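Ticket 262 – Bubble wrap opens up on round items before they reach the box
Queue: Packing, Hekstead
Opened by: Ute Sperling
Assigned to: Rüdiger Meinecke
Status: Closed
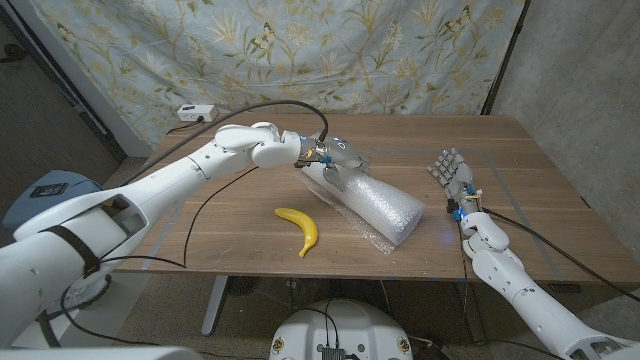
The trouble is with anything tube-shaped. Flat goods and boxed goods are fine. On tubes the wrap goes on tight, then the outer layer lifts along the seam and by the time the piece is in the carton one end is bare. We had 3 returns in July with dented ends, all from the Sedel order.

What I have tried so far:
Wrapping with the bubbles facing out. Same result.
More tape along the seam. It holds better but customers have to cut it off, and one of them cut into the product.
A second layer. Holds, but then the piece doesn't fit the carton.

Toy orders packed at the same table are not affected. The plastic fruit goes in loose with paper and we have had no complaints on it.

Ute

– – –

Reply from Rüdiger Meinecke, 9:40

Which roll are you using, and how long are you cutting the sheet? Also please check whether the end of the tube is covered by a fold or only by the overhang.

– – –

Reply from Ute Sperling, 10:15

Small bubble, the Triris roll. Sheets are cut to 84 cm, same as for the flat goods. The ends are only covered by overhang, pushed in by hand. No fold.

– – –

Reply from Rüdiger Meinecke, 11:05

Two things then.

84 is too long for the thin tubes and too short for the thick ones. You end up with the seam landing on the part that rests on the table, and every time the piece is rolled or turned the edge drags. Cut so that the sheet goes around twice and the edge stops on top when you put the tube down.

The overhang needs to be 12 cm at each end. Press it flat, fold it over once and tape it down onto the side. One piece of tape per end, one in the middle of the seam. Fold the last bit of the tape under so there is a tab to pull.

Please also tear less and cut more. A ragged edge won't lie flat under tape – Xiao had the same problem on the lamp parts last winter and it went away once the blade on the cutter was changed.

– – –

Reply from Ute Sperling, 2:30

Blade changed. The old one was dull at one end. Did a batch of the Sedel tubes with the new lengths and the folded ends. Shook a closed carton and opened it again, wrap still in place on all of them. The thick tubes are a tight fit with the fold but they go in.

Still open: the length chart on the wall shows only the flat goods.

– – –

Reply from Rüdiger Meinecke, 3:10

New chart with a row for tubes is printed and in your tray. Take the old one down. If the thick ones start to bulge the carton, use the next size up and note it on the order sheet.

Closing this. Reopen under the same number if another dented end comes back.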